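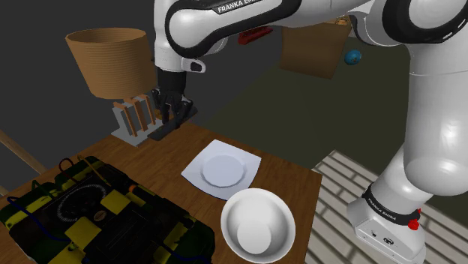 ## September - Ketard sim kit trial, notebook

Trial seat came through before lunch. Ketard "tabletop manipulation" pack, the middle tier. Musa wants a yes/no for the Bollance order before the license lapses, so this is notes as I go, sorry for the mess.

What we're paying for if we say yes:

- the scene library (furnished rooms, tables, dishes, clutter)
- Franka arm with parallel gripper, already rigged
- task scripting + replay
- support, email only on this tier. Phone is the tier above

Install: 47 minutes on the old workstation, most of it assets downloading. Installer wanted a newer driver, didn't say which one. Solomiia found it in the release notes, page 2, under "known issues". Write that on the whiteboard.

### Scene loading

Picked the living room table. White square plate, deep bowl, big dark board with wires all over the near side. Good amount of junk to plan around. Our own Buvden scenes are basically a bare slab and three cubes so this is a step up already.

Basket hanging in the air over the slatted rack, see top. Sent Ketard a note asking if objects are meant to start asleep in physics till touched, or if we have a setting wrong. Their default config has "settle on load" unchecked. Ulises checked it and restarted, load time got worse. No number, I forgot to start the timer.

The flat black piece by the rack is what I'd really like to test grasps on. Thin, lies at an angle, fingers come in from above. That's the case where Shehu (the last kit) just went through the mesh. Need to go thru contact logs before saying anything either way. Don't trust the viewport.

### Plate approach

Simple one. Gripper over plate, fingers down, low clearance, log distance from fingertip to surface. Plate has the shallow well in the middle so rim height vs well height should show up as two different readings. If it reads flat then the collision mesh is a box and we have a problem. 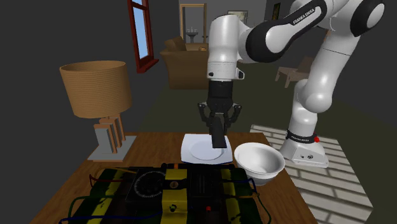 *Plate approach, finger nearly at the surface. Lampshade and bowl on the same table.*

Logs from the batch: 1829 rows, one per control tick, csv. Columns are named sensibly for once. Joint angles in radians, gripper opening in mm (why). Funmilayo already has a script for that from the Shehu export, she says it needs one line changed.

Things I like so far

- can switch camera without restarting the sim
- replay scrubs backwards
- arm limits are enforced, it refuses a bad pose instead of flipping around
- wires and small parts on the board look to be separate objects, not checked

Don't like

- lighting is very dark by default, room goes nearly black at the edges. There is an exposure slider but it resets with every scene load
- no undo in the scene editor!!
- docs assume you bought the onboarding session
- object names in the tree are hash strings, so finding the bowl means clicking on it

### Cost

Quote is per seat. Musa has the sheet, I don't. We'd need 2 seats, one for Solomiia and one floating. Omolara asked if the floating seat can be used off site and the sales reply was "in most cases", so someone get that in writing please.

Compare with staying on Buvden: free, we know it, but Ulises spends roughly 82 hours a quarter building scenes by hand. He'd like that back. So would I, his grasp planner stuff is half done.

### 4:30 pm

Reply from Ketard on the floating basket. They say turn on settle, and set the solver step smaller for thin objects. Fair, but it should be in the docs. Smaller step slows everything down, so need a run at both settings before we agree that the library is usable for us as is.

To do

- [ ] same plate approach, both solver steps, compare fingertip distance (me)
- [ ] contact logs for the thin black piece (Solomiia)
- [ ] export one scene and see if Buvden will even open it (Ulises)
- [ ] fix mm/m in the import script (Funmilayo)
- [ ] off-site seat question, in writing (Omolara)
- [ ] ask about exposure reset, is it a bug or on purpose

Leaning yes on the library, not sure about paying for the middle tier when the bottom one has the same rooms. Check what scripting we lose. Musa, don't sign yet pls.

Workstation left on, replay export is still going. Dont close the lid on the second monitor's laptop, it's holding the license.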